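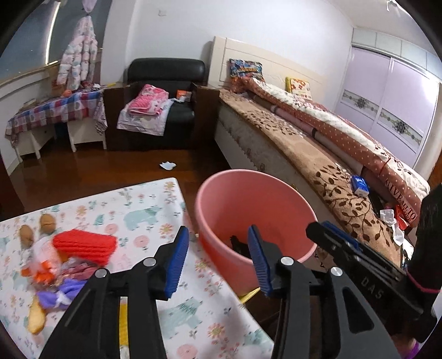 To: Office Equipment list
From: Colm Hanrahan
Subject: Re: Toner orders for the second floor copier

Dear colleagues,

Darragh Ó Flaithearta wrote on Saturday:

> The Prolska on the second floor is asking for black toner again. The last
> cartridge was fitted in July and was rated for 4000 pages. Are we still
> ordering from Tsikata, or has the contract moved to Akance? I also need
> to know who approves the order.

The contract with Tsikata remains in force for all toner and drum units. Akance supplies paper and labels only. Orders of up to 11 cartridges may be approved by the department head; larger orders should be sent to this office with the cost code.

Please check the page counter before replacing the cartridge. The Prolska displays its first warning well before the toner is finished - in most cases printing may continue until the text becomes faint. The counter is found under Menu, Reports, Usage.

Used cartridges should be returned to the Skaston building, Room 24, in their original boxes. The collection point closes at 4 p.m.

Regards,
Colm Hanrahan
Print Services, extension 21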